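Long thread today about door seals on a cold room, because I spent two weeks on it and I wish I had read this before. I work in a small bakery supply company, I am responsible for the building and the machines. English is my third language, please be patient.

1/ We have a walk-in cooler from Halow, 5 years old. Since last winter the compressor was running too much. The electrician checked the compressor, he found nothing. Then he put his hand near the bottom corner of the door and told me to do the same. Cold air was coming out like from a small fan.

2/ The seal on this door is a magnetic gasket. It is a soft profile with a flexible magnet strip inside, and a "dart" on the back that you push into a groove. I did not know the word dart before. If you search for a replacement and you don't know this word, you will lose an evening like me.

3/ First mistake: I ordered by the door model. The supplier had the model in the list, so I paid and waited. The gasket came and the dart was too narrow for the groove. The door maker changed the frame profile during the production of the same model. Nothing about this on the label.

4/ So, please measure the profile and not only the door. Cut a short piece from the old gasket, on the hinge side where it will hurt you less. Look at the cut end. You want the total width, the height of the bellows, and the width of the dart at the widest point. Take a caliper. A school ruler is not enough.

5/ For the length and width of the door gasket there are two ways to measure, and suppliers do not use the same one. Some want outside edge to outside edge. Some want dart to dart. Mine were 1,185 across the top from dart to dart, in millimeters. The outside size is bigger. Write in the order which one you are giving.
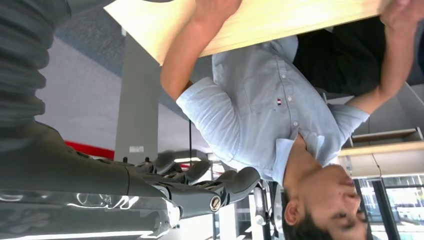 Both arms up at the board.

6/ Second try: I wrote to Değirmenci, a family shop that welds the corners to order. I sent them the cut piece by mail. They answered the next day with a drawing and asked me to confirm three dimensions. This was the first time in the whole story that I felt calm.

7/ About the material. Most cooler gaskets are soft PVC. It is cheap and it welds well at the corners. In a freezer it gets stiff after some years and then the corners open. For very cold rooms people also use silicone or TPE, but ask about the magnet strip, not every profile has a pocket for it.

8/ EPDM is very good for outdoor doors and for weather. It is not friendly with oil and fat. In our building there is butter on every handle, so I did not want it on this door. For the loading dock I would take EPDM again without thinking.

9/ Price, for people who ask me always the price. The made-to-order gasket for the full door was 454 with the shipping, in our money. The wrong one was cheaper and it is now in a box under the stairs.

10/ Fitting it. Gaskets arrive folded in a carton and they have ugly bends. Put them in warm water, not boiling, or leave them flat in a warm room for one night. I left ours on the floor of the office and everybody had to walk over it.

11/ Start with the four corners. Push the dart in by hand, then do the middle of each side, and then the rest. If you start at one corner and go around, you will have too much gasket at the end and you will think it was made wrong. Soapy water helps. Do not use oil.

12/ Clean the groove before! Ours was full of flour paste, hard like stone. I used a plastic scraper and an old toothbrush. Metal tools scratch the frame and then you get rust under the new seal.

13/ Test with a strip of paper. Close the door on it and pull. You should feel resistance on every side. At our bottom corner, hinge side, the paper came out too easily. The gasket was fine there, the door was hanging low. Half a turn on the hinge screw and it was OK.

14/ Somebody asked me about glue. Wasel sells a sealant that many people put in the groove when the gasket is loose. I don't want to say bad things about it, but if the dart holds only with glue, then you have the wrong dart. And the next person must scrape it all out.

15/ For flat panels and inspection covers I use simple sponge strip from Plaltero, on a roll, with adhesive on one side. Closed cell, if there is water. Open cell drinks the water and keeps it. I made this mistake on a pump cover in January and it smelled until spring.

16/ Next is the second cooler, which has the same door model and, I already checked, a different groove. If you know a good way to measure a groove that is deeper than it is wide, please write me. My caliper does not go in.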